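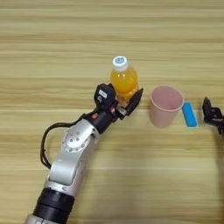 Bench rules meeting, March, started at 2:10 in the small room at Ridton. I took the notes again, so blame me (Mitsuko) for the spelling. Also in the room: Ismael Falcão, Wellington Vasconcelos and Anderson Coutinho. Sadao Chiba dialed in and dropped twice.

## Old business

We finally closed the stop button item! Wellington walked us through the new wording: whoever starts the arms keeps a hand free for the stop, and that person doesn't reset anything on the table. I asked what happens when you're working alone, and we went back and forth for a good 12 minutes. Agreed: no solo runs with both arms powered. Anderson wanted an exception for slow speed – voted down, three to two. Sorry, Anderson.
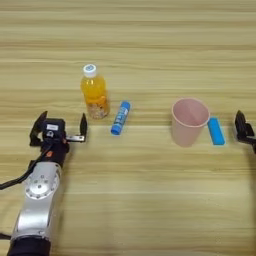
## Drinks on the bench

This one took the longest. The Clirnumum draft says "no liquids near powered equipment," and read strictly that kills half our tabletop tasks. Ismael thinks a factory bottle with its screw cap on is fine. Sadao is more nervous than that (he brought up connectors, as he does) and would like water only. We landed on this for now:

- Caps stay on for the whole run, and you check them by hand before power goes on.
- Open cups go on the table empty.
- Towels within reach, and please put them back.

I'm happy with that, though I still think "near" needs a distance in it.

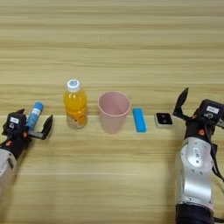 Sadao said he'd rather we argue over the distance once and print it, and I'm with him. He'll bring a number next time.

## Reach and layout

Both grippers can get to the middle of the table, so the draft now says only one arm at a time may enter the shared zone unless the task sheet says otherwise. Wellington pointed out that 46 of our task sheets say nothing either way. Silence will count as "one arm." We also added a line about jaws: open and still before anyone puts a hand in to move an object, even a little nudge. I've been guilty of this one myself, so no lectures from me.
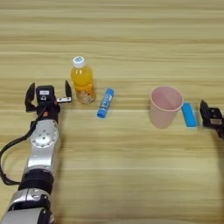

*Bench layout with juice bottle, glue stick and pink cup, an arm on each side.*

## To do

- Ismael: clean copy of the draft to Brandão
- Anderson: go through the 46 sheets, starting with the two-arm ones
- Sadao: the distance number
- Me: new cable check wording

We ran out of time for the labeling rules, so those go first next meeting. Finished at 3:25.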